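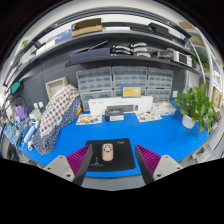 A question came back from Koskela after the first draft of these notes: why does the budget sheet list finger pads under consumables when the gripper itself is a capital item? The two are bought on different schedules, and the sheet has to show both. Pads wear. The body and the mounting blocks are kept until the design changes.

Unit 4. Budgeting a hand-held gripper station

4.1 Scope
One station is one desk, one gripper and the objects to be handled. Computing and storage are covered in Unit 5. Staff time is left out of the station price and entered on the labor sheet.

4.2 Capital items
Gripper body, finger mounts, camera, desk, work mat, shelving. Enter each at the quoted price, with shipping on its own line. Quotes from Drereck and Zeltden use different bases – Drereck includes the camera mount, Zeltden does not. Bring both to the same basis before comparing.

4.3 Consumables
Finger pads, screws, cables, labels. The worked sheet uses 18 pads per station per year at a unit price of $4, a line total of $72. Pads are ordered by the set of two, so an odd number is rounded up.

4.4 Handled objects
Small desk goods are cheap one at a time and are often left out of the plan. The Davov plan listed 204 objects and allowed $1000 for them, with no line for replacements. Add one. Keep the original boxes if the objects may be returned or resold, and count the shelf space they take.

4.5 Spares
Hold one complete finger assembly per station. A second gripper body is worth buying only when a stopped station would cost more than the body does over the supplier's repair time. Get that repair time in writing.

4.6 Timing
Capital orders close in July. Consumables can be ordered in any month, but the first set should arrive with the gripper. Write the required delivery date on the order – a supplier's lead time often starts at payment.

Exercise
Rework the sheet for 70 pads per year at the same unit price. State which other lines change and which stay fixed.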